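News > Robotics > Events

Prundell opens its robot hall to visitors in April
By Fanni Hajdu | April

Prundell will open its robot hall to the public for one afternoon in April, with two-armed work cells running from 1 pm until 5 pm. Entry is free, but places are limited to 300.

Visitors can watch pairs of arms handle household goods and hand tools, including metal files, baskets and soft toys. Operators will be on hand to explain how a task is set up and how the grippers are adjusted between jobs. Groups of up to 28 will be taken through at a time, and each tour lasts 40 minutes.

"People mostly see robots in short clips," said Ernő Hegedűs, head of demonstrations at Prundell. "We want them to see the ordinary pace of the work – including the slow parts."

The Asitz training room next door will also be open, with a short talk on the hour by Csenge Somogyi. Children under 12 must be with an adult. Booking is through the Prundell front desk.
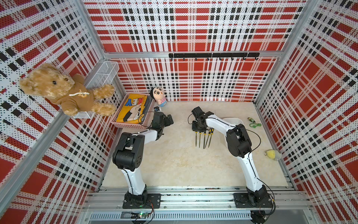 Iestyn Gethin asked whether the talks would be repeated for people who can only come after work, and said a later slot would suit most of the shift staff at Jimaslow.

Related
Kun and Prundell extend training agreement
Asitz room: spring timetable
How to book a school visit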